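Vinyl-Vorbestellung kommt nicht, Album längst draußen – was tun?

Gefragt von plattenkiste_79 in Musik & Tonträger

Hallo zusammen, ich hab im Januar die neue Platte von Oseo vorbestellt, direkt beim Label (Hutville). Auf 300 Stück limitiert, farbiges Vinyl, signierter Einleger, das ganze Programm. Das Album kann man seit Wochen überall streamen, ich kenn inzwischen jeden Refrain auswendig, aber im Kundenkonto steht immer noch "in Bearbeitung". Zwei Mails geschrieben, null Antwort. Abgebucht wurde natürlich sofort! Kann ich da noch stornieren, oder verlier ich dann meine Nummer aus der Auflage? Ich will die Platte ja eigentlich haben, grrr.
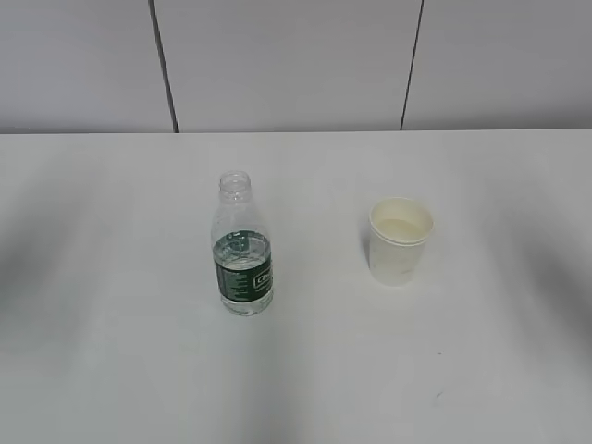
Wasserflasche auf weißem Tisch

Danke schon mal, bin langsam echt genervt.

rillenfuchs

Kenn ich, bei mir war es letztes Jahr dasselbe mit der EP von Clendton. Die Presswerke sind dicht, und kleine Labels rutschen da gern mal nach hinten. Schau mal in deine Bestellbestätigung, ob da ein Liefertermin drinsteht oder nur "voraussichtlich". Wenn der Termin durch ist, schreib denen nochmal und setz eine Frist, ich hab damals zwei Wochen genommen. Wichtig: Bestellnummer in den Betreff, sonst geht das unter. Und frag gleich mit, ob die Platten überhaupt schon vom Presswerk zurück sind.
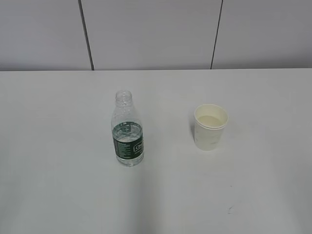
Bei mir kam dann am Dienstag drauf eine Antwort, ziemlich zerknirscht, und kurz danach das Paket. Nummer 284, eine Ecke leicht angestoßen, aber klingt super (die B-Seite ist so viel besser als im Stream!). Storniert hätte ich erst, wenn die Frist auch verstrichen wäre. Die Nummer ist dann allerdings ziemlich sicher weg, die verkaufen den Rest meistens sofort weiter. Falls du mit PayPal bezahlt hast, guck nach, wie lange du da noch einen Fall aufmachen kannst.

bassbox

Einfach streamen und gut ist. Für die Sammlerpreise kriegst du ja fast ein Konzertticket.

kassettenkind

Hab dieselbe Platte bestellt und auch noch nix bekommen, du bist also nicht allein :) Im Newsletter stand, dass erst rund 100 Stück verschickt sind und der Rest nachkommt. Schau mal im Spamordner, bei mir lag der auch da. Die Songs mit Stępień am Klavier sollen auf Vinyl übrigens länger sein, ich warte jedenfalls noch.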